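3.2 Marking out the table

We spent a good part of July on the table itself, and we would like to say a little about it here, as the covering and the tape gave us more to think about than the plates did. Earlier layouts at Plekberg used a bare top, and people describing where a plate stood had to fall back on phrases like "a bit to the left," which two readers seldom took the same way. Daiane Godoy suggested brown paper with blue tape laid in both directions, so that any position could be named by its row and column. 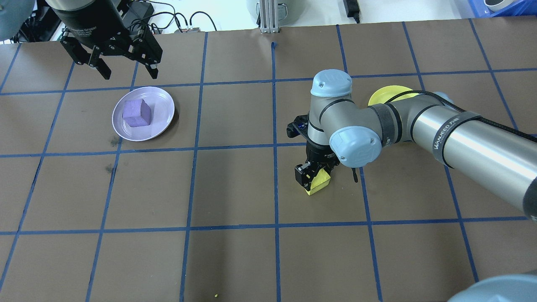

Figure 2. Taped grid on the brown covering, with a purple cube on a lavender plate.

The squares were laid out by eye and are a little uneven, and we decided to live with that - a strip of tape is easy to lift and put down again, and a reader needs only to tell one square from its neighbor. Scuffs and dark marks on the paper were left alone too. In a small reading exercise with 30 people from Wundard, most were quite happy naming squares after a minute or two of practice.
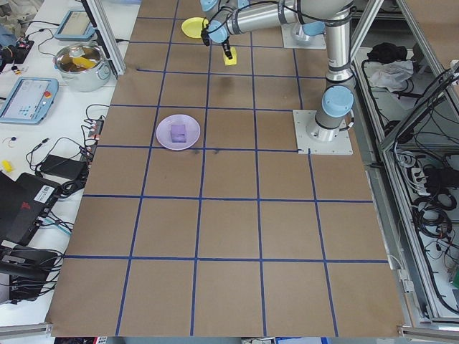 Color names took more patience. The plate was called lavender, lilac and plain purple by different readers, and with a purple cube on top of it the last of these led to some friendly confusion, so we settled on "lavender" for the plate and kept "purple" for the cube throughout our notes.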